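The dishwasher that lives in the middle of the floor

We moved into the Pavwood flat in April and I have been putting off writing about the kitchen, mostly because the kitchen wasn't finished and I kept thinking I'd wait until it was. Well, it still isn't, so you're getting the dishwasher post instead!

Some background for anyone new. The old place had a sink the size of a salad bowl and no dishwasher at all, and I washed everything by hand for 7 years (yes, even after the big family lunches, yes, even the rice pots). So when we signed for this one the first thing I did, before curtains, before a proper bed frame, was go dishwasher shopping. I wanted a freestanding one because we're renting and I fully intend to take it with me when we go. The shop at Betel had one for 400 less than the built-in I'd been drooling over, and it was stainless steel, and I was sold in maybe two minutes.

What I didn't do was measure the gap next to the sink properly. I measured the top of it. The bottom has a pipe box that sticks out, so the machine goes in most of the way and then stops. My cousin Ardalan Rashti came over to look, pushed it, grunted, pushed it again and said we'd need to move the pipe box or live with it. The landlord is thinking about the pipe box. He has been thinking about it for a while.

So for now it stands out on the tiles, and since it's a flat metal surface at a handy height in a kitchen with hardly any counter, you can guess what happened. It became the counter. I put the cutting board on it, I put shopping on it, I rest the spoon on it when I'm cooking (terrible habit, my mother would have something to say). Everything I make seems to start with onions and turmeric and tomato paste, and it all ends up on that lid sooner or later.

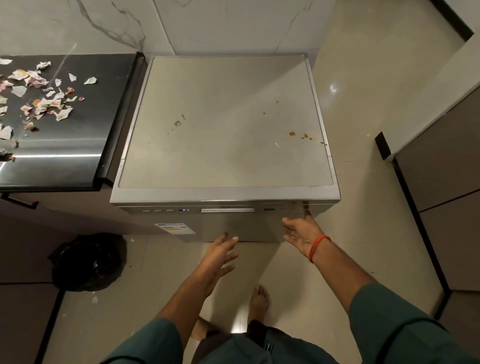

Can you use a scouring pad on a stainless steel lid to get dried sauce off?

Better to leave it in the drawer, because it scratches the finish and the scratches hold on to grease. A soft cloth with warm water and a drop of dish soap, laid over the spots for a few minutes, will loosen most dried sauce, and then you wipe along the grain and dry it with a towel.

I learned the scratching part on my old kettle, may it rest in peace. The drying part matters more than I thought it would, too. If I let the lid dry by itself I get cloudy marks, and then I'm out there again with the towel, muttering. For really stubborn bits I make a paste from baking soda and water and dab it on with a fingertip, then rinse it off with the cloth, and so far it hasn't done any harm.

Oh, and the sticker! I still haven't peeled the energy label off the door. I keep meaning to, and then I remember the one on my fridge that came off in forty tiny shreds and left a gummy square that collected fluff for a year. Somebody in the comments last time suggested warming it with a hair dryer and going slowly from one corner, so I'll try that once I find the box with the hair dryer in it. It's either under the bed or still at my aunt's.

Next job is getting some real counter space. I've had my eye on a little rolling cart from Moradi with 2 shelves and a butcher block top, and if it fits beside the stove (I will be measuring the top AND the bottom, thank you) then the spoon can finally have its own place to rest. If anyone has that cart, tell me how the wheels do on tile, mine is pretty uneven by the door.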